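Memorial booklets, bench notes, January 2022

Back at the bench after the holidays with a mug of tea and the whole stack of Husberg's orders, and I'm writing this up properly for once so that whoever sets the next batch doesn't have to go through my scraps of paper (sorry again about September). Husberg's want their obituary booklets to look more like something the family made and less like a program for an awards dinner. I'm all for it. I've had a soft spot for these jobs ever since I started here, and you do end up feeling you've met the person by the third proof.

The order on the go is 600 folded cards and a smaller run of the longer booklet, the one with the life story in it. Cards first, as they're for the service.

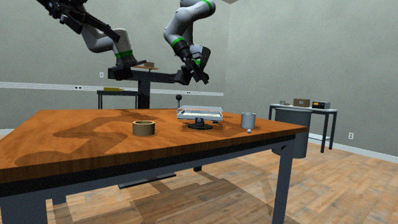
Paper

Tried the Peleo cream and the Peleo white side by side. The cream is lovely with a black and white portrait, it warms up the face, but an old colour snapshot from the seventies goes very orange on it, and the orange was there to begin with. The white is safer for colour. I've put a strip of each in the back pocket of this book with the same portrait on both, so please look at those before you promise a family anything over the phone.

The cream also cracks a little on the fold if you go against the grain. I knew that and did it anyway on the first sheet. Score it, then fold, then leave it under the board overnight.

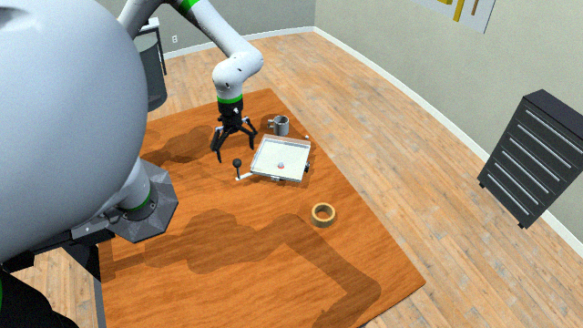
With the grain it folds beautifully, and the bone folder doesn't leave a shine so long as you put a scrap of tissue over it. I'd like us to keep the cream for the cards if the portrait allows, and go white for the inside of the booklet where the family pictures run.

Type

I set the life story in Rimkutė at 10 point, which is bigger than we've been doing. Think about who's reading it: half the room has left their glasses in the car, and the other half is a bit teary. The old template had survivors' names down at 6 point along the bottom like the small print on a warranty, and I have never liked it. A grandchild wants to find their own name without hunting. So the names go up to the same size as everything else and the verse on the back gets shortened or dropped, depending on what the family would rather have.

Rimkutė has a full set of accents too, a real kindness with surnames. We had a proof last fall where the accent had slid off to the right of its letter, and the daughter spotted it before any of us did. Check every name against the handwritten sheet, letter by letter, out loud if you've got the room to yourself. 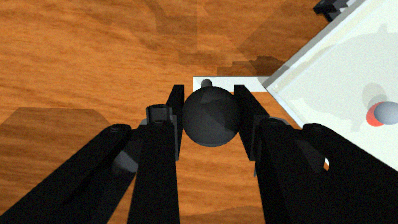

Nicknames are the other thing. Put them in the quotation marks the family used, in the place the family put them, and don't tidy. If Dad was known by a name that looks like a spelling mistake, ask, and then write "stet" beside it in red so the next pair of eyes leaves it be. The same goes for the name of the lake, the dog, the curling club and so on.

Length

The draft that came in ran well over. I got it down by taking out repeated dates and one of two very similar fishing stories (I kept the one with the borrowed boat, it's the better of the two by a mile). It now sits at 4 pages with the portrait on the front and room for a second picture inside. I'd still like to cut the paragraph about his work at the Trernari mill, which is mostly job titles.

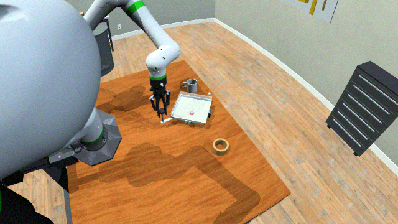
Pencilled in underneath, next morning: Please leave the mill paragraph alone! Those job titles are how the men he worked with will place him, and plenty of them will be at the service. If you need the lines, take them out of the thank-yous, or close up the space under the portrait. I like the bigger names very much. Could we try the survivors as a running paragraph before we commit to a list?

Fair enough, the mill stays. I closed up the space under the portrait and it all fits, with a line to spare, and the running paragraph does read more gently than the list did. Second proof is on the cream in the top tray. Still to do: ask Husberg's whether the lunch afterwards goes on the card or only in the booklet, and order more tissue.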